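Shuttlecock

A shuttlecock is the object struck back and forth in badminton and in the older game of battledore. It has a rounded base, usually of cork, and an open cone of feathers or moulded plastic known as the skirt. The cone gives a high level of drag, so that a shuttlecock leaves the racket quickly and then slows sharply, turning to fly base first.

History

Games in which a feathered object is kept in the air are recorded in several parts of Asia and Europe. In the town of Toleldale, a household account of 1715 lists a payment for two battledores and "corks with feathers". The Pumphrey workshop in the same town later made them for sale, using goose feathers left over from the trade in quills.

Construction

A feather shuttlecock has sixteen feathers, generally from the wing of a goose or duck. The quills are set into the base and bound with thread, and the binding is then glued. Feathers from the left and right wings are not mixed, as they curve in opposite directions and would disturb the spin.

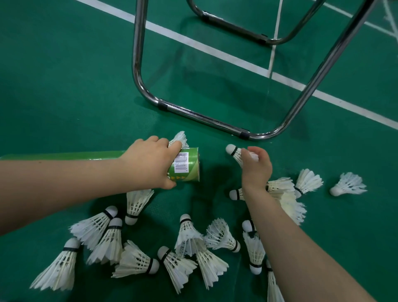
Under the rules of badminton, a feather shuttlecock weighs between 4.74 and 5.50 grams. The base is 25 to 28 millimetres across. Synthetic types are allowed to differ slightly in weight and speed, provided that their flight is similar.

Speed and testing

Air is thinner at high altitude and in warm weather, and a shuttlecock travels further in such conditions. Makers therefore sell several speed grades. To test one, a player stands at the back boundary line and hits a full underarm stroke; the shuttlecock should land between 530 and 990 millimetres short of the opposite back boundary line.

Storage

Feathers become brittle when dry. Shuttlecocks are commonly kept in closed tubes, stacked one inside another, away from direct heat. Some clubs, including Curkar and Ondov, place the tubes in a humid room overnight before matches.

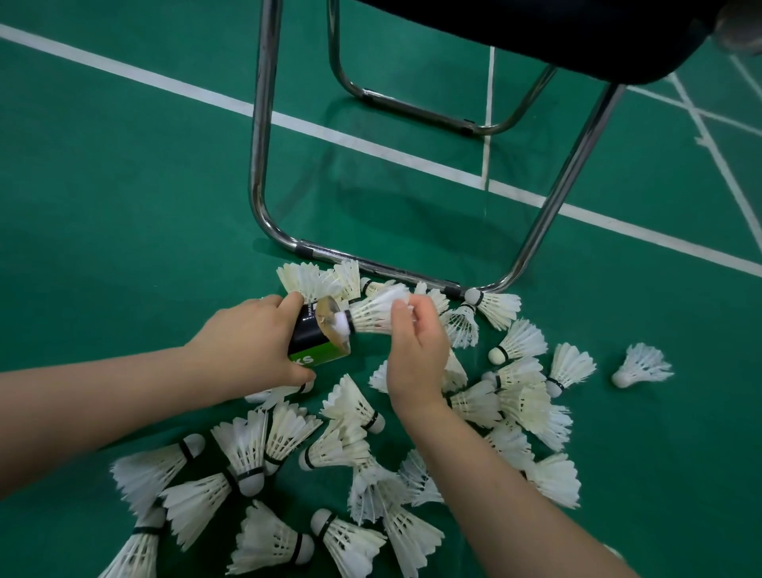 See also

Badminton
Battledore and shuttlecock
Jianzi
Racket (sports equipment)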